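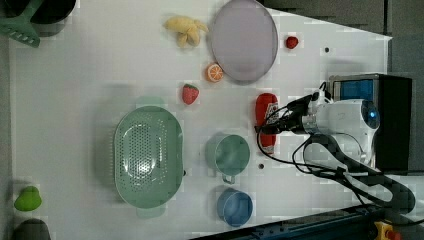

Rudodport Kitchen Teleop - dataset notes

Summary

Rudodport Kitchen Teleop is a set of remote-controlled demonstrations for a single robot arm working over a white tabletop with toy kitchen items and play food. An operator drives the arm through each task from start to finish, and the recorder stores what the arm did together with the overhead view. The set is meant for imitation learning on short pick-and-place tasks.

Release date: 05/05/2018

Contents

The release holds 202 episodes across 3 tasks:

bottle_to_plate - pick up the ketchup bottle and set it on the lavender oval plate
fruit_to_colander - move one piece of play fruit into the green colander
mug_shift - move a mug to a new spot on the table without tipping it

Objects were rearranged by hand between episodes. Items that do not belong to the task were left on the table as distractors, so a fruit_to_colander episode will often include the bottle, the mugs and a pot or spatula near the border of the image.

Collection

All episodes were recorded on the Follell bench with the Rultetti controller. The operator holds the controller in one hand and closes the gripper with a trigger. Motion is relative: the arm moves only while the clutch button is held. Releasing the clutch mid-reach is normal and shows up in the logs as a short run of near-zero commands. These runs were kept. Filter them before training if your policy tends to stall.

Each episode starts when the clutch is first pressed and ends when the operator marks it as success or failure. Failed episodes are included and flagged. Most failures in bottle_to_plate are grasps taken too close to the cap.

Episode layout

Each episode is one folder:

frames/ - overhead images, in time order
state.csv - joint positions and gripper opening
command.csv - operator commands after scaling
meta.json - task name, success flag, operator code, notes

Timestamps in state.csv and command.csv share one clock. Image times were matched to the nearest state row during export, and the offset is stored in meta.json.

Splits

25 episodes are held out for testing. The rest are for training. The split was made by table layout, so no test layout appears in training. Please do not reshuffle if you plan to report numbers.

Known issues

- The arm hides part of the table from the overhead view, mostly on the right side. A target under the gripper can be out of sight for up to 2 seconds before the grasp.
- The colander is perforated and light in color. Depth estimates from third-party tools are poor on it.
- The plush bananas compress in the gripper. Final gripper opening is not a good success signal for that object.
- Cables move with the arm and can be picked up by naive motion masks.
- Operator notes are free text and uneven. Some are blank.

Use

Intended for research on learning from demonstration. The objects are toys, and results should not be read as performance on real cookware or food.

The loader is in the Ahmadpour tools repository under readers/kitchen. Older versions of the loader ignore the success flag and return every episode - check the version before training.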